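Kasbridge Tabletop Handover and Place Set: README

Version 2, released 2023-06-01

Summary

The Kasbridge set is a collection of teleoperated examples of a two-finger gripper picking up, moving and setting down small household goods on a tabletop. It was gathered for training policies that take wrist camera images as input and give gripper motions as output. There are 800 episodes in this release. Each episode has one wrist video stream, the arm state, the commanded gripper width and a short text instruction.

The set was gathered by the Pirov project at its Standville site. Questions go through the issue tracker of the repository.

What changed since version 1

Gripper width is now stored in meters. In version 1 it was stored as a fraction of full opening, and the two hands had different full openings, so the values could not be compared across episodes. Loaders written for version 1 will run without an error on version 2 files and will give wrong widths. Check the version field first.

23 episodes from version 1 were withdrawn. In these the arm state log ended before the video did. Their episode numbers have not been reused, so the numbering has gaps.

Instructions were rewritten to a common style: verb, object, target. "Put the tissues on the left" and "tissues to left side please" are now both "move the tissue pack to the left". The original wording is kept in the field raw_instruction.

Collection

Operators drove the arm with a hand controller. An episode begins when the operator presses the start button and ends when the operator presses it again. There is no automatic trimming. Most episodes have a short idle stretch at the start, and many have one at the end.

Objects are small packaged goods and kitchen items that fit between the fingers without force. Soft packs were included on purpose. They crease under the fingers, they shift inside their wrappers, and their outline changes from one grasp to the next. Policies trained only on the rigid objects did poorly on them in our own trials.

Lighting was left as it came. The blinds at Standville stay open, and no lamp was added to even out the table. Expect strong highlights on glossy wrappers, pale patches where light falls directly on the surface, and hard changes in exposure when the arm moves across them. Camera gain was left on automatic. 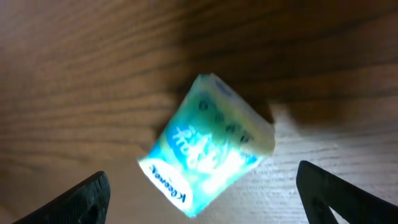
Printed text on packaging has not been blurred or removed. Brand names can be read in some episodes. They are not part of the labels, and the instruction text refers to objects by type only. Users who condition on language should be aware that a model may still pick up on the lettering.

The wrist camera moves with the hand, so fast motions blur the whole view. We tried dropping blurred images and went back to keeping them. Cutting them left gaps in the middle of the reach, and the Yoshida loader, which most users start from, assumes even spacing in time.

Episode layout

Each episode is a folder with four files:

wrist.mp4 – the wrist camera video
state.csv – joint positions, hand pose and gripper width, one row per video image
action.csv – commanded hand pose change and commanded gripper width
meta.json – instruction, raw_instruction, object type, outcome, operator code, version

Rows in state.csv and action.csv line up by index. The action in a given row was sent after the state in that row was read. The last row of action.csv repeats the row before it and should be masked during training.

Outcome labels

The outcome field takes one of three values: done, failed, unclear. It was assigned by a second operator who watched the video without seeing the log. "Unclear" is used where the target spot is out of view at the end of the episode. It does not mean a partial success.

Failed episodes are included in the main split. Filter on the outcome field if you want clean examples only. Note that "done" episodes can contain a missed grasp followed by a second try.

Splits

The training split holds 90 percent of the episodes and the test split holds the rest. The split is by episode, so object types in the test split also appear in training. For a test on unseen objects, hold out by the object type field. A list of suggested hold-out types is in splits/holdout.txt.

Known problems

The hand pose in state.csv drifts slightly during long episodes. We recommend relative motions over absolute poses.

The gripper width reading lags the command during fast closing. Contact should not be inferred from width alone.

There is no depth stream and no force reading. The wrist camera has no view of the arm or of the room, so the set is a poor fit for work on collision avoidance.

Planned

A third version is due in August. It will add a fixed overhead view for new episodes only; existing episodes will not be recorded again. The folder layout will stay the same apart from one extra video file.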